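The Last Towel in Edonby

By Syahrul Lau

My mother-in-law owns a towel I have never been allowed to touch. It has lived in her downstairs bathroom in Dirton for as long as I've been married, and I have dried my hands on my pants through two Thanksgivings, a christening and one very long Super Bowl.

Every family I know has something like it. The good towel is the civilian version of the flag: you may look, you may straighten it a little, and you may not wipe barbecue sauce on it. How guests are supposed to know this is a mystery. Most of us learn by being glared at.

I started asking people about it last October, when the textile mill in Edonby closed its outlet store and sold off the stock. I drove over expecting a few bargain hunters and a card table. The line went past the tire shop. By the time the doors were locked, the store had sold 3,093 towels, and I can report that very few of the buyers planned to get them wet.

"These are for company," said the woman ahead of me, whose cart held up to a decade's worth of company. I asked when company was coming. She gave me the look my mother-in-law gives me. 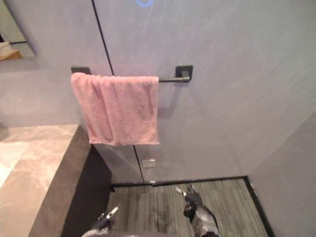

A black bar, a towel and an unspoken rule.

The mill itself never saw the problem. Jaramillo, the foreman on the last shift, spent his career making bath towels and has strong views on them. A towel wants to be used, he told me. Cotton gets better at its job after a few trips through the wash, and a towel straight off the shelf mostly pushes the water around. The good towel, in other words, is usually the worst one in the house.

I took this news to Dirton. My mother-in-law heard me out, then pointed at the drawer with the brown ones.

In Purgate, where my sister lives, things are looser. She keeps one stack, everyone grabs from it, and the dog has equal rights. I stayed there a week and dried my hands whenever I felt like it. By the third morning I had started folding mine into thirds and hoping the kids would leave it alone.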